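Lighting and Daylight Use in a Large Interior Hall
Project report, Building Services module
Iona Morrison
Supervisor: Dr. Kerr
1 February 2025

1. Background

The Landov building was refitted in May with LED panels in place of the older fluorescent tubes. The refit contract covered fittings and wiring but left the switching arrangement as it was, with every panel in a zone on one circuit. The aim of this project was to find out whether the hall is lit to a suitable level for desk work, and whether part of the lighting could be switched off during daylight hours without falling below that level.

The target used throughout is 500 lux on the working plane, taken from the module handbook. Uniformity is defined as the minimum reading divided by the mean reading in the same zone.

2. Method

Readings were taken with a Nenano handheld light meter on loan from the department. The meter was zeroed with the cap on before each set. A grid of 19 points was marked on the floor plan and each point was measured at desk height. Every point was read twice, and the mean of the two values was entered in the table. Where the two values differed by more than five percent, the point was read again and the outlying value dropped.

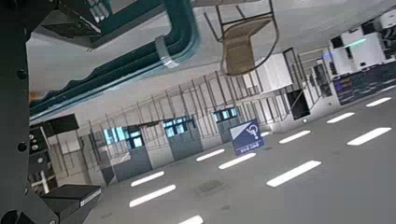
Two sets were recorded. Set A was taken after dark with all panels on, so that it shows the electric lighting alone. Set B was taken at midday under an overcast sky with all panels off. Adding the two gives an estimate of the combined level. This ignores any drift in panel output with temperature, which the supply data from Drondetti puts at a small percentage and which the meter could not resolve in any case.

3. Results

The mean level in Set A was 571 lux, which is above the target. Uniformity was acceptable in the center of the hall and poorer along the walls, where 2 points fell below 500 lux. Both are on a circulation route, so the desk work target does not strictly apply to them.

In Set B, 8 points reached the target from daylight alone. All of them are in the row nearest the glazing. Levels fell quickly with distance from the windows, and the innermost points received very little useful daylight.

Floor finish was noted because it affects reflected light. A glossy floor returns more light to the ceiling than a matte one but can also produce bright patches in the field of view of a seated person. Furniture in the seating areas was recorded by type and finish only.

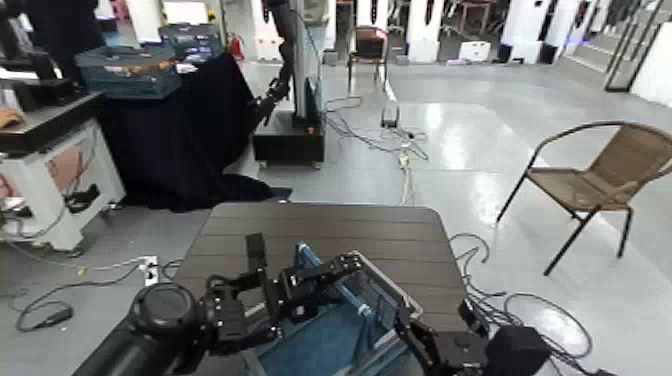 Figure 2. Slatted table and wicker chair on the glossy gray floor.

4. Discussion

The results support splitting the window row onto its own circuit. A photocell set slightly above the target would keep the row off for part of the day and avoid rapid switching when cloud cover changes. Dimming would save more energy but requires different drivers, and no price for these was obtained.

The main weakness of the work is that daylight was measured under one sky condition. A clear sky would give higher readings near the glass and a larger difference across the hall. Glare was not measured. The meter's calibration certificate had also expired, although a check against a second meter in the laboratory showed close agreement.

5. Further work

Set B should be repeated in winter and summer, and the photocell position should be tested before any wiring is changed. The full table of readings is in Appendix A, and the floor plan with grid points is in Appendix B.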